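Clonduma workshop arm gets wrist camera and new fingers

The Clonduma shared workshop has finished the second version of its tabletop robot arm, a build led by member Bình Lý. The update, named Ninh, replaces the original parallel gripper with a pair of angled green fingers and moves the camera from a fixed post to the wrist.

Parts cost came to 977 dollars, most of it servos. Each finger takes 68 minutes to print. The control board is a Brastlow unit carried over from the first version, with firmware rewritten in February to allow a slower close near contact.
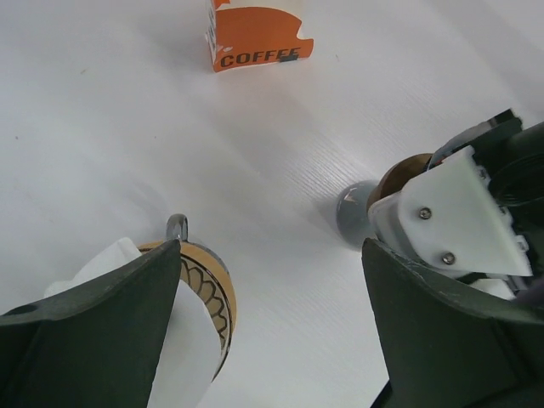 What limits how much the arm can lift?
The shoulder servo. It overheats before the gripper loses its hold, so the payload is capped in software at 80 grams with the arm extended.

Current work is on grasping small household items of mixed shape on a white tabletop, a coffee carton and a cup among them. Lý said round objects remain the harder case, as the flat finger faces touch them over a very small area. A softer pad material from Wolline is on order.

The group plans to log 2000 grasps with the present fingers before changing the geometry again. Print files and the wiring diagram are available to members on the workshop server. The firmware will follow once the close-speed settings are final.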